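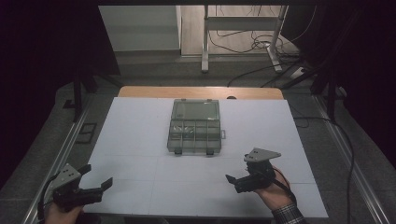 The box had come on the Saturday boat from Purkau, and by seven in the evening she still had not decided what went in it.

Her father had kept his small parts in jars. There were jars on the windowsill, jars under the stairs, jars in the bathroom behind the towels. He had repaired watches for the whole of Jarkora and for half the people in Tukus, and he wrote nothing down. If a customer came for a spring or a screw he put his hand in a jar and found it.

Now the shop was to be let from January, and the man from Kingi who bought old stock had said he would pay 421 for the lot if it was sorted and 228 if it was not.

She started with the crowns, because they were easy to tell apart. After the crowns she did the screws, and after the screws she stopped and made tea. The screws had taken two hours. She had put some of them in the wrong place and had to take them out again with her fingernail.

Her brother called at 9. He asked if she had found the key to the back room. She said no. He asked how many jars were left and she said she was not going to look.

"Take the 228," he said.

"It's nearly twice as much."

"It's your whole weekend."

She said she would call him tomorrow and hung up. Then she went back to the table and pushed the box away from her to make space for the next jar.

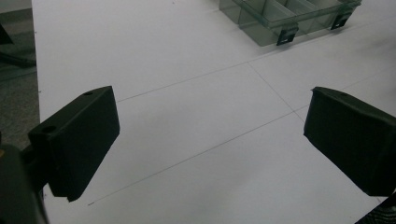
The box with its two latches, on the ruled white top.

The next jar was the one from behind the towels. It did not have watch parts in it. It had shirt buttons, a baby tooth, a tram token from before the trams stopped, and a brass key with a paper tag. The tag said BACK in her father's capitals.

She put the key in her pocket. The tooth was hers or her brother's, and there was no way of telling which. She gave it a compartment of its own, at the end of a row, and shut the lid for the night.

In the morning she opened it again and went on with the springs.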